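Flastulville Makers' Hall – Members' Meeting, March
Minutes taken by Raghda Sayegh

We started at 6:30 with a very good turnout and an even better plate of date cookies from the Chamoun bakery. Kohei Sugawara chaired. Apologies came in from the Friday carving group, who were finishing a commission.

1. Last meeting's minutes
Agreed with one fix: the lumber order was from Plodmont, and the minutes had it down as Evska. Raghda has corrected the copy in the binder.

2. The wash-up corner
This took up most of the evening, and happily so! Everyone who has used the corner since the move likes having a proper sink close to the work. The black countertop got a special mention for not showing stain drips, and Kohei said it has already changed how he plans his finishing days, now that he can clean up between coats without walking down the hall.

Points raised:
– Soap. There are two pump bottles by the sink and members would like to know which one is for hands. Raghda will put labels on both before the next open evening.
– Bottles left on the ledge. Please take yours home or write your name on it. Anything without a name goes on the lost property shelf after 2 weeks.
– The coat rack. Several people love it where it is, others would like it nearer the door. We had a lively back and forth and agreed to leave it alone until summer, when there are fewer coats and we can try it in both spots.
– Drinking water. Whoever empties the jug changes the jug. Spares are under the stairs, and two people should lift together.

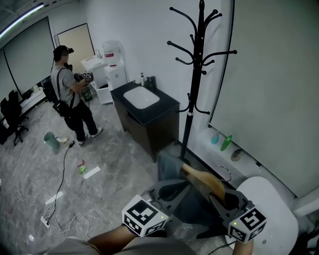 4 min read

3. Wooden shapes for the spring table
Wonderful progress on these. The paddle-like piece with the rounded end has become a bit of a favorite, with members seeing a boot, an oar and a shoehorn in it, and the light tan color of the wood suits it beautifully. Kohei would like to keep the whole set unpainted and finish it with oil only. Agreed, with one member asking that a few be left completely bare so visitors can feel the difference.

We also agreed to keep laying a cloth under the pieces while they are being handled. The dark blue-gray one sets off pale wood so nicely that Raghda offered to look for a second in the same shade.

Target for the table is 112 pieces. Members can sign up for batches of 20 on the sheet by the door, and smaller batches are welcome too.

4. Seating
The round white stool was praised for being easy to wipe down. Request for 4 more like it. Kohei to get a price from Evska and report back. If that comes in too high we will ask around for secondhand ones – any color will do.

5. Any other business
– The Plodmont lumber delivery needs two people to meet the truck. Kohei and one other, name to be confirmed.
– Thank you to everyone who stayed late to sweep after the family day. The floor looked fantastic.
– Could we have music on open evenings? Warm support, some worry about volume. To be tried once, quietly.

Actions
Raghda: soap labels, second cloth, sign-up sheet
Kohei: stool prices, lumber delivery
All: names on bottles

Meeting closed at 8:10. Next meeting same time, same room, and the Chamoun cookies have been requested again.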